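Teaching two arms to kit parts: leader arms or hand guiding?

solderfern
Picking up from the old thread. We're teaching a two-arm cell to move parts out of yellow bins into a steel tray, all by remote control. I got to 50 demos by Saturday and my wrists hate me. The round red boards are the fun part!

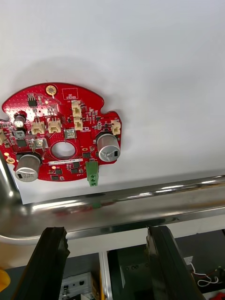

pakeck_pete
Skip the remote and grab the arms. Hand guiding gave me way smoother paths.

solderfern
Sure, but then my hands are all over the camera views. Plus wires are a whole other animal, they flop differently every time (I dream about connectors now).

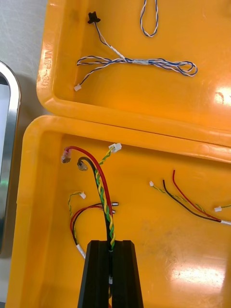 So I slow way down on those and only speed up between bins. Floltmont's notes say up to 900 demos for harnesses, yikes.

mossgate
Slow demos make a slow robot. I'd toss them. What's your start position?

solderfern
Arms over the front bins, paper in the tray, nothing on it. 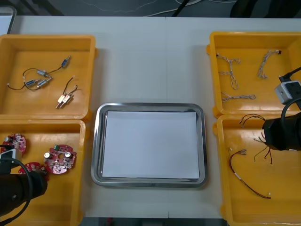
Diltemham Robot Club > Teleop & Teaching

mossgate
Okay, good start. I'd still move the bins a little between runs.

solderfern
Will try! Both arms go back there before I hit record again. 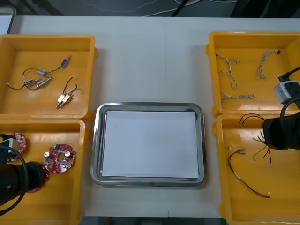 tinbadger
Disagree on moving bins. Get it working with them fixed, then mess with it.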